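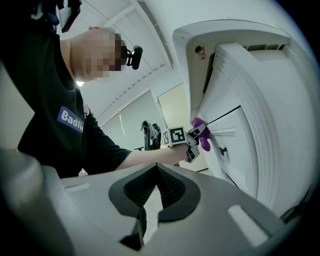
At the white cabinet, top drawer.

Thursday

Started on the white cabinet after breakfast. The top drawer has been sticking for months and I have been putting it off since we moved to Sokthorpe. There is a thin gap between the top and the drawer front, and for a while I thought the top had sunk. I laid a ruler along it and it hasn't. The runners are the problem, or most of it.

Got the drawer out in the end by working it a bit each side. Inside were the takeaway menus, two dead torches, a bag of curtain hooks and the instructions for the old cooker. Also the spare key for the shed, so I needn't have paid for the new one. Menus and instructions in the recycling, hooks kept.

Rubbed candle wax on the runners and sanded the left side of the drawer where it catches. Went back in better but still tight for the last inch. Will take a little more off tomorrow if it's dry enough to do it outside – the dust got everywhere today.

The knob is small and dark and I don't much like it, but it is firm and it can stay. I looked at some on the Wornska site and they wanted £57 for a set, plus postage. Not worth it for a cabinet that cost £70.

The lip along the top needs a proper clean. Dust sits in all the moulding underneath, and a cloth won't get into the steps. Used an old toothbrush on one end and then ran out of patience. The paint is sound enough, so I shan't repaint before the winter.

Measured the alcove again while the tape was out. It is 82 cm at the front and a shade less at the back, where the wall bulges. The cabinet should go in if I take the skirting off on the left.

Soup for lunch. Walked down to Osman for sandpaper and bread, home by 3. Rain started just after. Drawer put back with only the tablecloths in it, and the candles can go in the one below.

Print this entry
E-mail this entry

Recent entries
Shelf in the back bedroom
Paint from Jalel, second coat
Moving the big table
Gutters in May

Contact | Copyright Sokthorpe Diary | Back to top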